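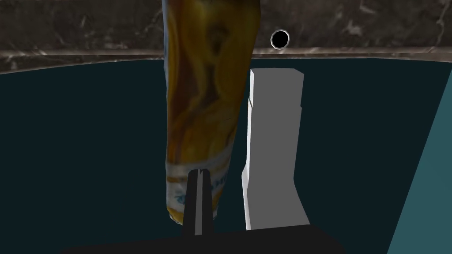
A can between the two fingers at the basin, seen from the wrist camera in the simulated cell.

Sim cell: gripper setup redone

The simulated sink cell at Redow is back in the job queue as of 2023-04-28. It had been out of use while Brayan Escobar and Ghada Jaber reworked the gripper model and the wrist camera mount. If you have jobs that were parked, you can resubmit them now under the same names.

The fault was in the finger offsets. When the cell was moved to the new Zedley build, the left and right fingers kept their old zero positions and the base did not, so every close command finished 2 mm to one side. On boxes it made little difference. On cans it pushed the object over before the second finger reached it. Ghada went through 466 logged grasps from the old setup and found the same sideways push in most of the failed ones. Those logs are still on the Flores share, in the folder marked "old zero". Please leave them out of any training set.

Both fingers now take their zero from the base. Brayan also replaced the collision shape on each finger, which had been a plain block larger than the finger you see. The new one follows the visible faces, including the wider part near the base. 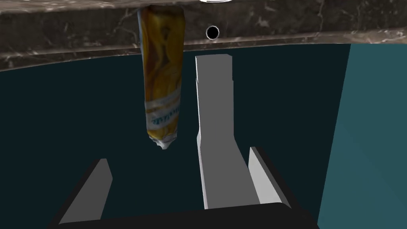

Crumpled can at the marble edge, with the gripper below it.

The can models have been gone over too. Efraín Cuadros set new weights and friction values for the whole and the crushed versions, and the crushed ones no longer share a collision mesh with the whole ones. Expect the crushed cans to roll less. Runs that use them will be slower — roughly 35 percent on the Prudorville machines — until the mesh is trimmed down.

After the change we ran 2,004 grasps overnight with no finger passing through an object. There were still drops, mostly on objects that start close to the basin wall, and Efraín is working on those next.

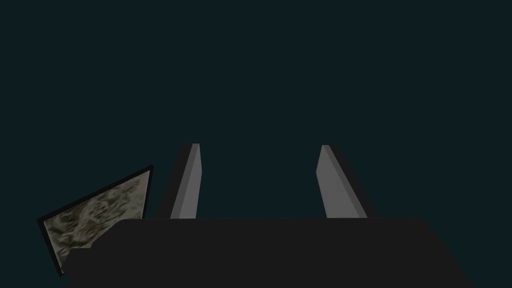

The open-and-hold check should be run before each batch, and again any time someone edits the cell file. Load the cell, send the open command, wait for the joint readings to settle and compare them with the values on the cell page. Then look at the wrist view. You want what you see in this one: both fingers standing clear of the base with nothing in the gap, and the lighter inner faces turned toward each other. A patterned panel off to the left, like the one here, does not matter for the check as long as the gap is clear. If the readings are off, do not correct them in your own job file. Send the cell name and the readings to Nele Desmet and she will reset the zero for everyone.

The camera mount is locked in the cell file now, so local edits to it will be ignored. Kathleen Brennan has the old mount values if you need to replay earlier runs. The next planned change is the wall contact fix, set for May, and the cell will be down for part of a morning while it goes in.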